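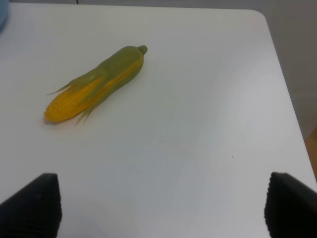 Ear of corn on a white tabletop.

Stilter 862 Student Interferometer: Section 2, Setting Up and Finding Fringes

July
By the Maltham instrument desk

Read Section 1 (Laser Safety) before you go on. The steps below assume the baseplate is level and the laser is bolted down with its shutter closed.

CAUTION: Never look into the beam or into a mirror that is reflecting it. Take off watches and rings. Keep the beam below eye level for anyone sitting in the room.

Aligning the beam

1. Plug in the laser supply and turn the key. Leave the shutter closed and let the tube warm up for 15 minutes. Fringes drift badly on a cold tube.

2. Take the beam splitter and the lens out of their posts. Handle them by the mounts only.

3. Open the shutter. Hold the alignment card close to the laser and mark where the spot falls, then move the card to the far end of the baseplate. Adjust the laser tilt screws until the spot hits the same mark at both ends.

4. Close the shutter. Put the beam splitter back in the center post with the coated side facing the laser. The coated side has a small arrow on the rim.

5. Open the shutter. You should now have one beam going to the fixed mirror and one to the moving mirror. Turn the splitter until each beam lands near the middle of its mirror, then tighten the post.

Note: The splitter has a weak second reflection from its back face. Use the brightest spot in each arm and ignore the faint one beside it.

Overlapping the spots

6. Set the viewing screen in its slot. Two bright spots will show on it, usually well apart.

7. Turn the knobs on the fixed mirror until one spot sits on top of the other. Go slowly at the end. When they overlap the light will start to flicker.

8. Slide the lens into the post nearest the laser. The spots spread into a patch of light with dark lines across it. If you see no lines, take the lens out and repeat step 7.

9. Make very small turns on the fixed mirror to widen the lines until they curve into rings. Center the rings on the screen.

CAUTION: Do not force the micrometer past its stop. The lever behind it will bend – this is not covered by the Suksawat service plan.

If the rings shake, check for fans, open doors and people leaning on the bench. Wait for the pattern to settle before you start counting.

Close the shutter before leaving the bench.

Comments

labtech_r: Step 7 took me most of a morning. Dimming the room lights helped a lot.

Kisau physics club: Is the arrow on the rim the same on older splitters? Ours has a dot.

optics_bench: @Kisau physics club, ours has a dot too and we face it toward the laser. Works fine.

Contact Stilter support | © Stilter Instruments | Back to top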